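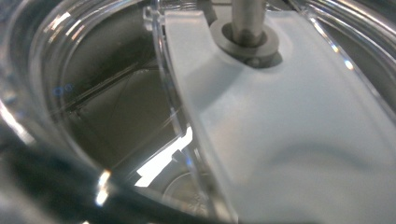 Hand-held collection: kitchen appliances, first block

The hand-held gripper work has moved from boxes and crockery to small kitchen appliances. The first block covers bowls, lids and fitted parts, and is being run from the bench at Pristwood by Eirlys Kemeys. The target for the block is 4,000 accepted demonstrations. Collection began after the spring shutdown and is due to close in September.

A demonstration is one complete handling task done by a person holding the gripper, with the camera on the tool running throughout. The task list for appliances has 37 entries. Most are short: lift a part off a shaft, put it back, turn a bowl to its stop, set a lid down on the bench the right way up. A few are chains of these. Operators work from a printed card and start each task with the parts in a different position, which is drawn by the Gritari scheduler and shown on the bench screen. Please set the parts as drawn, even where the position looks awkward. The awkward ones were under-represented in the crockery set and we paid for it in the results.

Clear plastic is the main difficulty. The tracker in Gritari works out where the gripper is by following fixed points from one frame to the next, and a transparent bowl gives it very few. It picks up highlights on the curved walls, which move as the tool moves, and treats them as part of the bowl. The estimated path then drifts. Close in over a bowl there may be little else in view for it to hold on to. Elis Edwards has put patterned mats on three of the benches and these help while the mat can be seen past the rim. They do nothing once the camera is looking straight down inside.

Two changes have been made as a result. Operators now pause for a full second above the bowl before going in, and again on the way out, so that the path can be pinned at both ends. The tracker has also been given a mask for bright highlights – crude, but it removes the worst of the jumps. Demonstrations that still drift are held back for a manual check and do not count towards the target until they are passed. Anyone whose daily count looks low should check the held queue before asking for a recount.

White parts bring a smaller problem. With the bench lamps at full, pale plastic loses its edges and the annotators cannot place the contact point with any confidence. Lamps should be at the second setting for all appliance tasks. The exposure on the tool is locked and should be left locked.

Grip notes. Parts that sit on a shaft should be taken as low as the fingers will reach and lifted in line with the shaft. Pulling from one side tips the part and it binds. A bound part is still a usable demonstration if the operator frees it with the gripper alone. If the other hand comes in, mark the run as assisted and begin again. Do not delete assisted runs, as the Montes group wants them for its work on recovery.

All blades are removed from the appliance sets and kept in the locked drawer at bench 7. No task on the current list uses one. If a blade turns up in a set, stop and tell Eirlys.

Labels. The old Stikitz markers are being withdrawn from the appliance parts. They gave the tracker something to follow, but the policy trained on the marked crockery was noticeably worse on plain pieces, and the likeliest explanation is that it had learnt to look for the marker. Remaining stock can be used on the calibration board and nowhere else. Residue should be cleaned off before a part goes back into use.

Bench time. Sessions stay at 20 minutes with a break between. Grip force falls off towards the end of a longer session and shows up in the finger readings as late closing, so the limit is there for the data as well as for wrists. The booking sheet is on the shared drive under Pristwood, and second-shift slots are the ones still short of people.

The next item on the block is screw-top jars. The card is in draft and Elis would like comments on the starting positions before it is printed.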